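The Inheritance

Aunt Yurchenko left the house in Gendden to both of them, which Lorcan Mac Mathúna took as proof that she had never liked either.

"She wanted us to talk," said Caoimhe.

"She could have left us a telephone."

They had not spoken in six years, following a disagreement over a borrowed canoe. Now they stood in their coats in the front room and talked about the heating. It took until noon. By then they had also covered the roof, the neighbors and the town of Tirum, where Lorcan lived and which Caoimhe considered a kind of illness.

The will was 53 pages long. Most of it concerned soup. On page two their aunt forgave Lorcan a debt of 500 dollars he had hoped she'd forgotten, and a little further on she asked that the drawers be opened by both of them together, "without remarks." 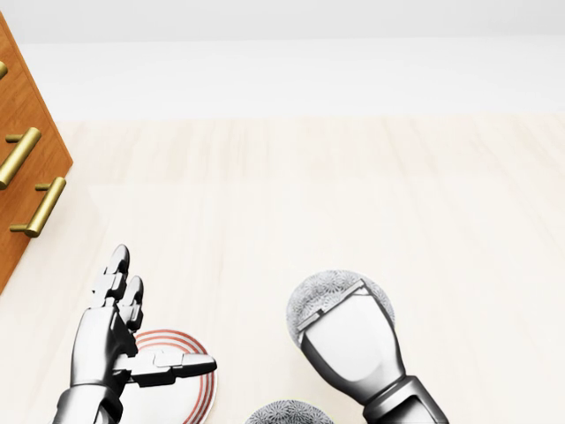
The cabinet, with its brass pulls.

"You first," said Lorcan.

"Together, it says."

They each took an end of the handle and pulled, like people moving a boat, and both of them thought of the canoe and were careful not to say so. The drawer held string. The next one held shorter string. In the last was an envelope with both their names on it, his spelled wrong.

Caoimhe read it through and handed it over. It was a receipt for one canoe, secondhand, bought back from a man in Flarum in October of the year they stopped speaking.

"So where is it?" said Lorcan.

Caoimhe looked up at the ceiling, and after a while so did he.

"That would explain the roof," she said.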